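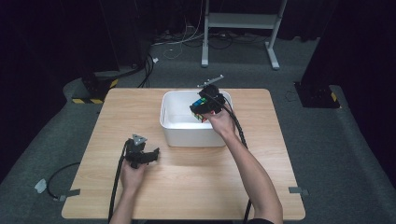 Berarura Lagoon Water Park is a recreation area on the south shore of Lake Trillavden. It offers the rental of pedal boats, kayaks and stand-up paddle boards, and it has a floating obstacle course which is open in the warm season. The park is operated by the family company Naidoo Leisure. The nearest town is Darine, from which a shuttle bus goes to the main gate.

History

The place where the park stands was a gravel pit until the digging company left it. The pit was joined to the lake by a short canal, and local people used it for swimming, although there was no beach and the banks were steep. Elmarie Buthelezi, who had rented rowboats in Darine before, got permission to build a wooden pier at the shallow end. She began with 16 rowboats and one ticket window.

The pier was damaged by ice in its second winter. It was built again on steel posts, two meters further from the canal, and this is the pier which visitors use today. After Buthelezi retired, the business was sold to the Naidoo family, who kept the name of the park and most of the workers.

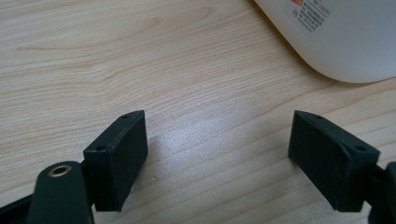 Fingertips of a hand-held gripper over a wooden tabletop.

Floating course

The floating course is the best known part of the park. It consists of 21 inflatable elements, which are tied together and held by anchors on the bottom of the lagoon. Among them are a climbing wall, a low slide, a row of balance beams and a large water trampoline. The parts are pumped up in May and stay on the water until the end of the season, and they are taken off early if strong wind is expected for several days.

Every visitor on the course must wear a life vest, also the good swimmers. Children under a certain height can enter only together with an adult. The sessions start on the full hour, and colored wristbands show which group must leave the water next. The course was planned by Ruan Zulu, who later added a second and easier loop for small children. The two loops do not meet, so the slower visitors are not disturbed by the faster ones.

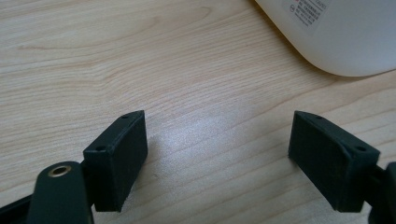 Between the two loops there is a free channel for the rescue boat. Kayaks and paddle boards are not allowed to use it. Their area begins behind the line of yellow buoys and reaches to the mouth of the canal, where the current can be stronger than it looks from the shore. Jet skis have been forbidden in the whole lagoon since the first season of the floating course, but they may be used on the open lake.

Facilities

On the shore there are changing rooms, outdoor showers, a snack bar and a lawn with old poplar trees. The parking lot has 177 spaces and it is usually full before noon in good weather. Lockers take coins only. Dogs are permitted on the lawn in the morning, but not on the beach.

Paddle board lessons are given by Zanele Mofokeng from the small pier next to the boathouse. Beginners start on their knees and stay inside the buoys.

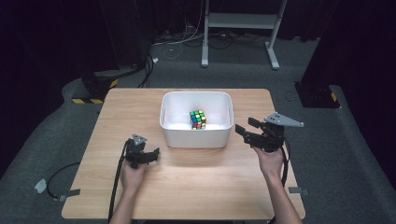

Rubik's cube in a white plastic bin.

Events

The Berarura Raft Day is held once in the summer. Teams build rafts from barrels, rope and boards, and race from the pier to the canal and back. Ready-made boats and motors are not accepted. The course record belongs to a team led by Annatjie Matlala. Sibusiso Swanepoel has been the starter of the race in most years, and he uses a brass ship's bell for the signal.

In autumn the lagoon is closed for boats, and the lawn is used for a kite meeting.

See also

Lake Trillavden
Darine shuttle bus
Inflatable water parks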